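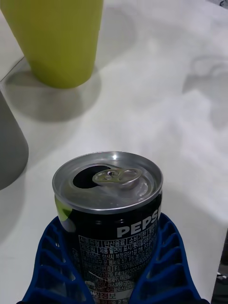

# Two-arm tabletop sorting: purchase planning card

Maintained by Danang Nair. Last edited Wednesday, December 22, 2021.

Read this before you ask for money. The repository holds the quotes, the parts list, the task clips we are using to judge the equipment, and my notes on all of it. I was asked to write something neutral. I have tried, but I have also read the quotes.

## What is being bought

The proposal is a second bench like the first: two arms, ribbed fingers on each gripper, a small camera near each hand, one fixed camera over the table. The test task is drinks containers and paper cups on a white top. The Prundov sales deck calls this "household-ready manipulation". I would call it picking up cans.

| Item | Supplier | Status |
|---|---|---|
| Arms, pair | Prundov | quote received, expires soon |
| Fingers, spare sets | Dollumeck | quote received |
| Cameras and mounts | Işık | waiting |
| Table, cable trays | Casness | quote received, trays priced separately |

Cable trays are on the list at my insistence. Leads hanging under the table edge are a snag waiting to happen, and I'm not signing for a second bench wired the same way.

## What is in the repository

- `quotes/` – supplier PDFs, renamed so that you can tell them apart
- `budget/bench2.csv` – one row per item, with a column for who asked for it
- `clips/` – 400 short clips of the sorting task
- `clips/labels.csv` – outcome for each clip, marked by hand
- `notes/` – mine, mostly complaints

Of the 400 clips, 215 are marked as a clean finish. The rest are drops, stalls, resets and a category called "unclear", which I'd like to see abolished. Please don't put the 215 on a slide as a success rate. The operators chose when to start and stop each clip, and some bad starts in November never got saved at all.

## Things the quotes leave out

1. Fingers wear. Dollumeck gives no figure for how long a set lasts, only "extended life". I have put four spare sets in the budget and expect an argument.
2. Calibration time. Every time somebody moves the fixed camera, we lose a morning.
3. Objects. Full bottles, opened cans, empty cans and paper cups all weigh and squash differently. The quoted payload tells you nothing about whether a paper cup keeps its shape.
4. Floor space. The Prundov drawing stops at the table edge, as if the boxes and leads underneath lived somewhere else.

## What the task looks like from above

The fixed view is the one to open first if you only have a few minutes. It shows both pairs of fingers, the grey cup with the little red-capped bottle in it, the yellow-green cup beside it, and a silver can lying on its side. Now work out which of those objects justifies a second pair of arms. I have asked twice and been told "throughput", with no number attached. 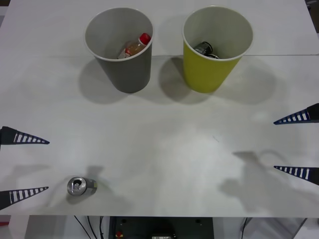 ## Conditions before I approve anything

- [ ] Prundov to state what the service contract covers after the first year
- [ ] Işık to quote for mounts that can be removed without tools
- [ ] Casness to include the trays in the table price, or we buy them elsewhere
- [ ] Clips relabelled by a person who did not run them
- [ ] A written reason why one bench, used for longer hours, won't do

The last one matters most to me. The first bench spends a good part of the week switched off, and the booking sheet is in `notes/` if you want to check.

## Using the clips

Internal use only for now. The labels are good enough for arguing about budgets – I would not train anything on them yet. If you find a wrong one, edit the CSV and put your initials in the last column.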